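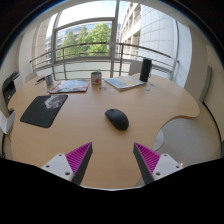
## 9 February 2024 — the curvy desk

Finally got around to the beech desk, the one with the wavy outline that Silvia fell in love with and I've been grumbling at ever since. I still say a desk should have corners! But I sat at it all morning writing up the Patside notes and it's growing on me. You can pull in close and your elbows have somewhere to go.

What I'd like to settle is what lives on it. For now:

- mouse and mouse pad, though not together — the pad is over on the left at an angle and the mouse is out on bare wood. Works fine on the wood, so do we want the pad at all? (Jawad says yes, it's the one with the picture on it. Fine.)
- pens in the little clear cup, far left at the back. One dark pen is lying next to it. Put it in the cup, people.
- white container with the red logo stays in the middle. I like it there.
- tall black speaker, back right. Amna K. wants it on the shelf, I want it where I can reach it. To be argued over.
- the two magazines. I've read the pale one. If no one has claimed the red, white and blue one by April it goes in the rack downstairs.

Then there are the small light blue bits at the back, stickers or scraps of paper, I didn't check before lunch. If they're Ghazala's labels for the Droranine folders she'll want them back, so please don't sweep them into the bin. Same for the little round clear thing by the container. Ring? Loop of tape? Ask first.

Still to do: wipe the top down with the mild soap, 10 ml in the small bucket (the stronger stuff left a dull patch on the other desk — my fault, sorry), and find two felt pads for the back legs. Silvia thinks there's a packet in the drawer under the printer.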